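Speaker notes: "Can a machine take out the trash yet?"
Raed Haddadin
Bostville public library, evening series, 27 May 2018
Slot is 14 minutes plus questions. Skip the part on lawn mowers if we start late.

Opening

Say hello, thank Esperanza Obi for the invitation. Ask for hands: who has a robot vacuum at home? Then: who picks things up off the floor before they run it? Usually the same hands. Wait for people to look around. The vacuum handles the floor, and a person still does the tidying.

What works now

Fixed jobs with fixed parts. Use the Prastis packing line. It moves 2,706 cartons on a normal shift, all the same size, all arriving the same way up. Prys Beddoe runs it and let me stand next to it for a morning. When a carton came through with a flap open, the line stopped and a man walked over and closed the flap. Tell that slowly.

Dishwashers and dryers belong in this group too. They're good machines, but somebody loads them.

What doesn't work yet

Go to the trash slide. Leave it up until the shop-floor section. 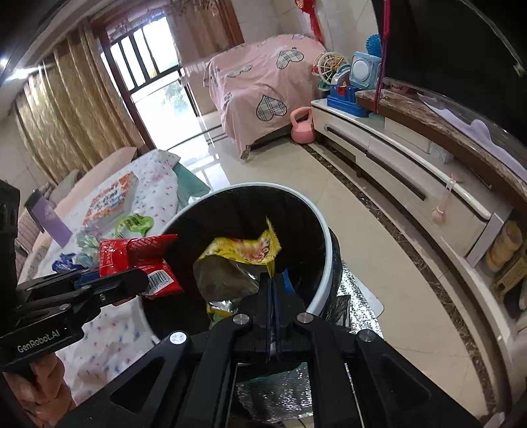
Slide 6. Red packet at the rim of the bin, held in a gripper. A person's hand is on the tool.

Points to make while it is up:

Wrappers are hard. A box has flat sides and keeps its shape. A creased packet can bend when you squeeze it, and shiny plastic gives a camera trouble with reflections.

Deciding what is trash is harder than lifting it. There are toys on the cabinet in this room, and those stay. Most five-year-olds can sort that out, with some arguing.

The gripping is done by a tool, the judgment by the person. Say this plainly, people tend to give the tool credit for both.

Shop floor

Harries tried bin clearing at the Trolletlow plant last October. 400 attempts over 2 days. Wekesa Temba's figures are in the handout, don't read them out. Main trouble was film and strapping catching on the fingers. Rigid scrap went fine.

If asked about cost: I don't have a number I trust. Refer them to Wekesa.

Where I come down

Machines can do one chore in one place if we set the place up for them. A whole living room on an ordinary day, no. I'd expect sorted, rigid items first and soft packaging a good while later. Don't give a year. Paloma Ruiz-Ortega will push for a year.

Questions, then handouts by the door. Return the clicker to the front desk.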